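# Gamby: Frequently Asked Questions

Gamby is the planning and supervision layer we use for two-armed assembly work, and over time the same questions have landed in our inbox often enough that it seemed kinder to everybody to write the answers down. Cherry Mae Policarpio wrote most of what follows, and Joni Suominen went over the sections on motion planning and control. If something is unclear, please write to us anyway. We would much rather answer a question twice than have you lose an afternoon to it.

Last updated 9 October 2024.

## General

### What does Gamby do, and what does it leave to other software?

Gamby takes a task description (which parts go where, and in what order if the order matters to you) and turns it into motions for two arms and two hands. It keeps track of what each arm is doing, watches for the moment when the plan and the world stop agreeing, and decides whether to retry, replan, or stop and ask for help.

It doesn't do low-level joint control. That job belongs to Linetti, our real-time controller, and Gamby hands it a stream of targets through a fairly thin interface. Part detection lives in a separate package called Vuorinen. You can swap out either one if you already have something you like, and several people have done exactly that with the detector.

### Do I need both arms?

No, though you'll be missing a good part of the fun! Single-arm mode works by parking the second arm and treating it as a fixed obstacle. Set `arms: left` or `arms: right` in the task file and the planner will take it from there.

### How old is this code?

The oldest piece is the collision checker, which Joni began in 2008 for an entirely different project, and you can still find a few variable names in there that make sense only to him. The two-arm planner is much newer and has been rewritten more than once.

## Perception

### Why does Vuorinen sometimes lose a part that is plainly sitting on the board?

The most common cause by far is an arm in the way. A hand reaching down to a part hides that part from the head camera, and often hides its neighbors too. When this happens Vuorinen keeps the last good pose and lowers its confidence a little with every frame that goes by. After 300 frames with no fresh view the pose is marked stale, and Gamby won't plan a grasp on it until the part has been seen again.

If you're seeing stale poses more often than you'd like, try turning on `clear_view_between_steps`. It asks both hands to lift away before the next detection pass. It costs you a bit of time on each step, but for most people it's a good trade.

### My fixtures are white and so is my board. Will that work?

It can, with some care. Blue parts on a white board are easy for the detector, and the dark table around the board helps it find the outline. White plates on a white board are harder, especially thin ones whose edges throw very little shadow. We suggest registering the fixtures once at the start of a session, with the arms well back, and then treating them as fixed relative to the board. Vuorinen will happily track the board as one object and carry all the fixtures along with it.

### What does the head camera see during a run?

Quite a lot of arm, as you might expect, along with the board and whatever is on it. Both views come from the same setup.

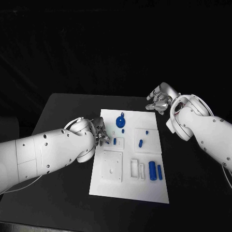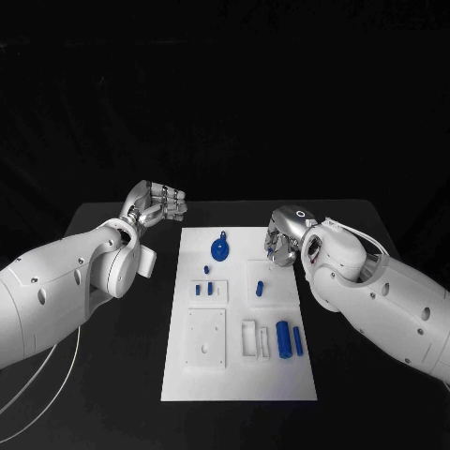

## Planning and control

### How does the planner decide which hand picks up which part?

By default it scores every part for each arm using reach, wrist angle, and how much the move would get in the other arm's way. Parts toward the left of the board usually go to the left hand and parts toward the right usually go to the right hand, but that is only a tendency. A peg near the middle may go either way depending on where the arms happen to be at the time.

If you want to settle the matter yourself, add a `hand` field to the part entry. The planner will respect it even when it thinks you're making a poor choice, though it will leave a grumpy line in the log.

### Why is one arm waiting while the other one works?

Most likely the two paths pass through the same space, and the planner has put them one after the other. Every shared region is guarded by a simple reservation. An arm asks for the region, moves through it, and gives it back. If you find an arm waiting when there's plenty of room, your safety margin may be too generous. The default is 40 millimeters between the two arms, measured from the outer shells, and cables are not part of that model. Please leave some allowance for them when you make the number smaller.

### What happens when a grasp fails?

Gamby tries again up to 3 times, with a slightly different approach angle on each attempt. If none of them succeeds, both arms lift to their hover positions and the run pauses. You can fix the problem by hand and type `resume`, or type `skip` to move along to the next part.

Please do let the arms finish lifting before you reach in.

### Can I replay a run without the hardware?

Yes, and we encourage it. Every run is saved as a Lavier log, which holds the camera frames, the detected poses, the plan, and the joint states on a single clock. Open it with:

```
gamby replay my_run.lavier
```

Add `--replan` and the current planner will work from the recorded poses, so you can compare its choices with the old ones. It's the way we check nearly every planner change before it goes near an arm.

### When will in-hand reorientation be supported?

We're hoping for December. Turning a cylinder end over end inside one hand works nicely in simulation and rather less nicely on the bench, and Joni would like the contact model to settle down before we put it in front of anybody. Until then, a handoff between the two hands will cover many of the same cases. The settings for it are in `handoff.yaml`, and the comments in that file are more complete than anything we could fit on this page.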